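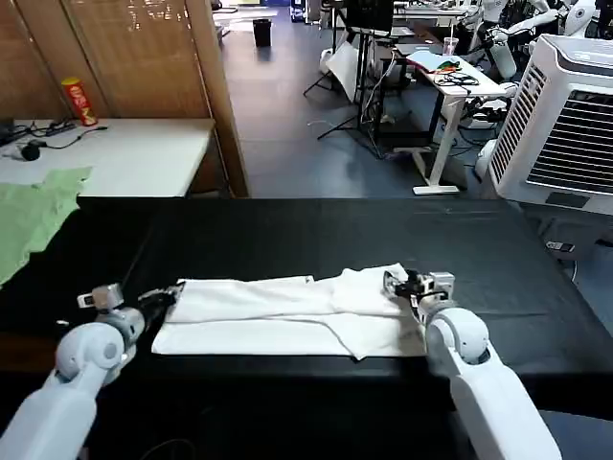
A white garment folded to a long rectangle on the black table.

The usual instructions for folding a T-shirt specify the result and omit the surface. They call for sleeves in, sides to the center, hem to the collar, and they assume that any flat area will do. I disagree. The surface decides more about the quality of a fold than the sequence does, and most households fold on the wrong one.

A bed is the common choice and the worst. The mattress yields under the hand, so pressing a crease pushes the cloth down and lets it spring back. The height is also wrong: a mattress puts the work near the knee, and the person folding bends for every shirt. A sofa arm has both faults and is narrow as well. A kitchen counter is firm enough and high enough, but it is often too shallow for a shirt laid open, and the sleeves end up in the sink or over the front edge.

What is wanted is a hard table, larger than the largest garment, with a cover that has slight grip. Bare lacquer is too slippery. When one side of a shirt is drawn across, the other side follows it, and the center line is lost. A cloth cover holds the lower layer still while the upper one moves. The cover may wrinkle a little in use, and this does no harm provided it is smoothed between loads.

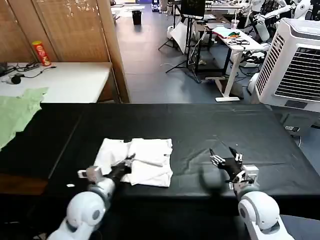 White on black: the outline can be read at once, rumpled edges included.

Color matters too, and gets less attention than it should. A white shirt on a white sheet has no readable edge. The eye finds the hem by its shadow, which is weak under a ceiling light. On a dark cover the outline is plain, and an error of alignment shows before the next fold is made over it. The reverse holds for dark laundry, so a household that owns mostly navy and black should cover its table in something pale.

Selma Milošević, with whom I shared a laundry room in Volham for four years, objected that lint shows on a black cloth. It does. I count this in its favor – lint that can be seen can be picked off before it transfers to the next shirt.
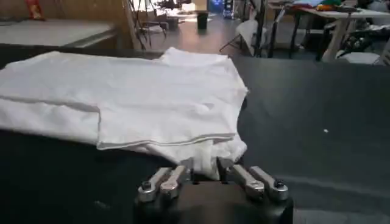
Hems are the second neglected matter. Most people align a fold by the side seams, which twist after repeated washing and cannot be trusted as a reference. The bottom hem is stitched through a doubled layer, is stiffer than the body, and keeps its line longer. Where a section is folded over so that its crease lies close to the stitching and nearly parallel with it, as on the white short-sleeved shirt on the gray tabletop, the flap comes out close to a true rectangle. Any cloth bunched below the crease should be drawn out flat before the next fold, or it will be pressed in as a lump. The collar is a separate problem. It stands up in a ridge whatever is done to it, and it is best left on the outside of the fold.

I do not hold that every shirt deserves this care. Undershirts and gym clothes can go into a drawer in any state. For the rest, with the table cleared and the cover on, a load of more than 10 shirts takes me less time than it did on the bed, and the stack stands without leaning. The cover goes back on its hook by the door afterward.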